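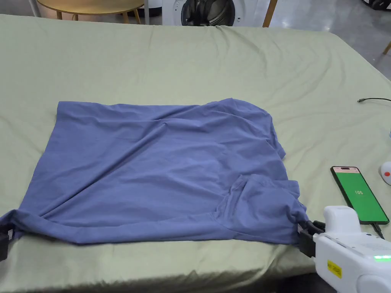 ## Pelance 7 desktop 3D printer

We love this little machine! The Pelance 7 is the smallest printer Brirnico makes, and it comes with the bed already leveled, so you can have a first part printing the same afternoon you open the box.
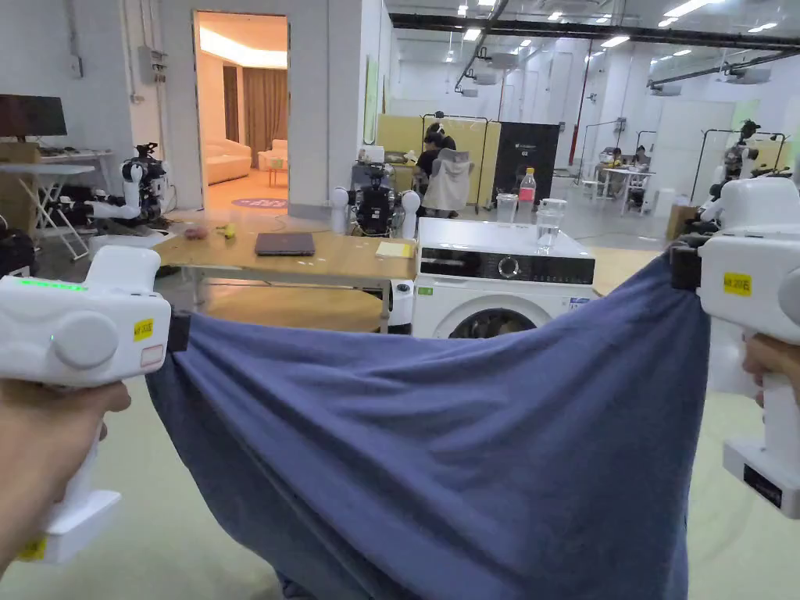
The bed is 200 mm on each side and lifts off for cleaning. It flexes, too, so most parts pop free with a gentle bend (let it cool first, please). Spare beds are in stock again.

- **Filament:** PLA and PETG, any brand. Kusuma matte PLA looks gorgeous on it.
- **Spools:** the side arm takes spools up to 2000 g

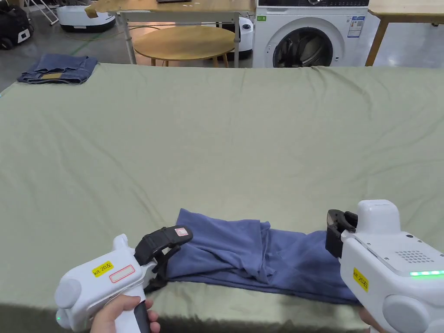 ## Nozzles and updates

A brass nozzle is fitted at the factory. For glow or carbon-filled filament, get the hardened Fumar nozzle, which threads straight in with the wrench from the tool tray.
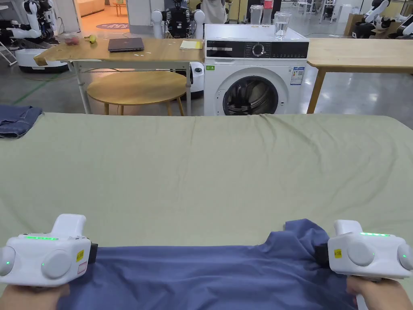 Run the nozzle offset routine again after any swap. The January firmware made that so much quicker, and it added pause-at-layer, which we use constantly for color changes!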